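The Salt Ledger (novel)

The Salt Ledger is a crime novel by the writer Ulo McGrath. It was published by Wustico on November 14, 2018, and it is the first book in the Wuratwood series.

Plot

The story takes place in Wuratwood, a small harbor town where the only bank closed the year before. Ines Ulo, a former army translator, earns her living by writing obituaries for the local newspaper. One morning in February she receives the text of an obituary for a man who is still alive. He is found dead two days later. When a second text arrives, Ines starts to compare the handwriting with old ledgers from the salt works, and she finds the name of her own father in them.

Background

McGrath wrote the first version as a radio play in 6 parts, which was never broadcast. The novel keeps the division of the play, but two new chapters were added, so that the printed book has 8. Most of the conversations between Ines and her editor take place in the kitchen of the newspaper office, over tea, and these passages were taken from the play with few changes. 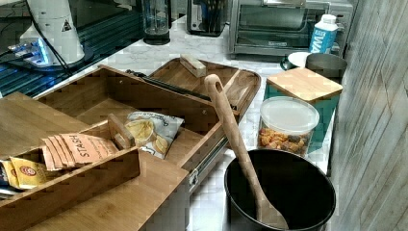 Publication and reception

The first printing was 1,190 copies, in paperback only. A hardcover edition of 400 copies followed, with a map of the town inside the cover. Reviewers liked the dry humor of the obituaries, which open every chapter. Some of them found the ending too sudden, and the question of who sent the second text is answered only in the next book of the series.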